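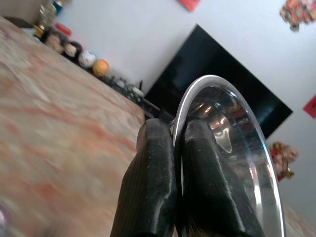 Part-Time Scouting and Match Analysis Assistant

Colley Town FC is looking for a part-time assistant to help the first-team staff with scouting and match analysis for the rest of the season. The post is open now and runs to the end of the final league game, with a possible extension over the summer.

You will watch opponents live and on video, write a short report on each one, and keep our list of transfer and loan targets up to date. We play in the lower divisions on a small budget, so most of the players on that list are out of contract or available on loan. Much of December's work was left unfinished when the last assistant moved on, and clearing that backlog comes first.

Hours: 20 a week, including most home games. Some evening travel.
Pay: hourly, paid monthly. Mileage is paid for away scouting trips.
Based at: the Pandey Road training ground.

You should have:
At least 2 seasons of scouting, coaching or analysis work at any level
A driver's license and use of a car
Clear written English

We tag our video in Nokarex. Training is given to anyone new to it. Swedish or Danish would help but is not required. 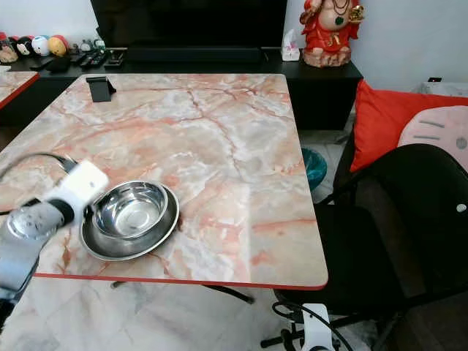 Do I need to have played professionally?
Playing experience at any level is welcome, but we will judge you mainly on your sample report.

To apply, send a resume and one opponent report of no more than 5 pages to the football office at Pandey Road. Pick any team you have watched this season. Interviews will be held at the training ground, and travel costs are not covered.

Posted January 2, 2025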